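Fernbridge Film Night Club — notes from the September meeting

I took the minutes again, so blame me for any gaps! We started at 7 (well, a little after, the kettle was slow).

## Last season

I read out the numbers. We had 869 tickets sold against a goal of 1000, and I thought that was pretty great considering we lost the June outdoor show to rain. A few people felt we should have moved it indoors. Noted — we'll have a backup room booked next time.

## Awards night

This took up most of the evening. We're doing our own little awards again, and the big argument was over acceptance speeches. Last year one ran 13 minutes and the pizza went cold. Agreed:

- Speeches are capped at 2 minutes, and whoever is hosting gets a bell.
- The Vasseur Room is our first choice, with the Trarnbridge library as backup. I'll call both.
- Hosts show their jokes to one other member first. I was against this, then I remembered last year's opening bit and voted yes. 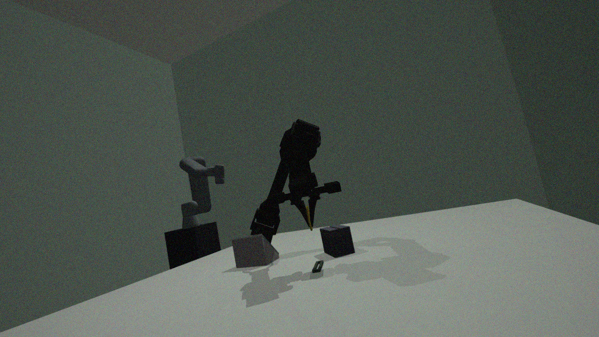
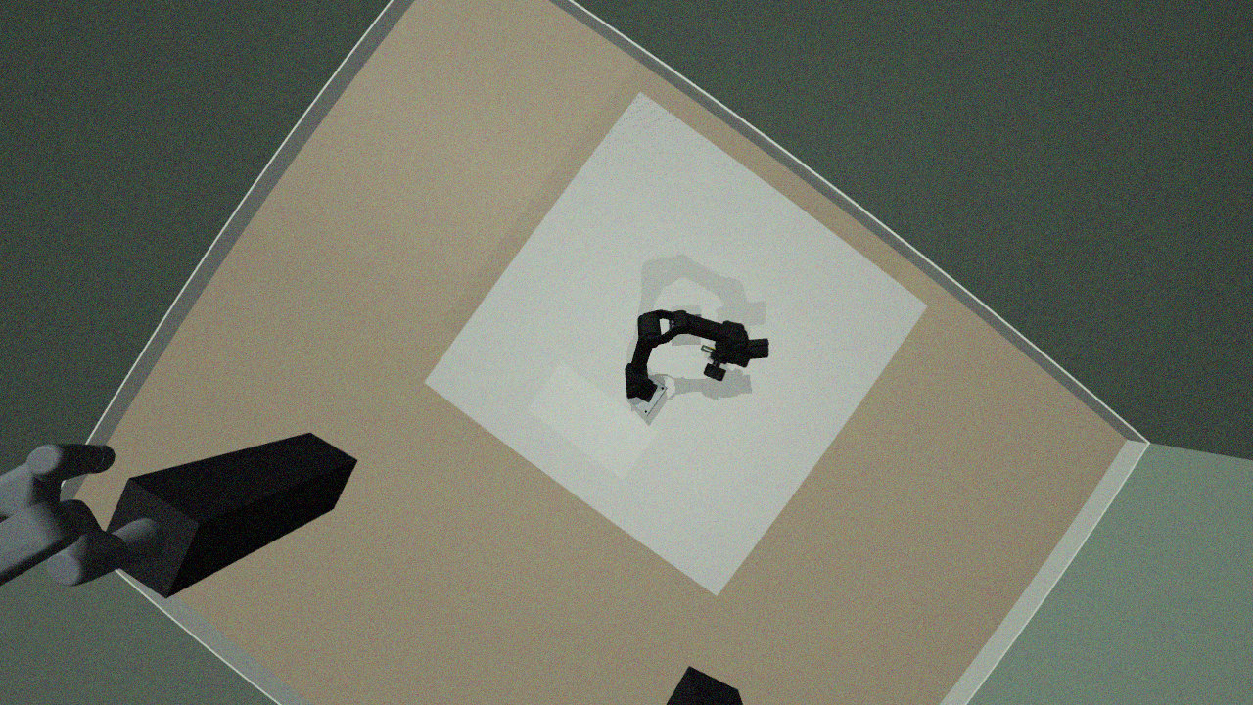 ## Opening movie

We still can't pick one. Half of us want an old musical and the rest want something with a car chase (I'm on team car chase). We'll vote by email before the next meeting.

## Other stuff

Etemico hasn't sent the projector quote yet, so I'm chasing them. Someone left a blue umbrella at the last screening and it's in my hall closet. We wrapped up at 8:40. Next time, please bring your own mug.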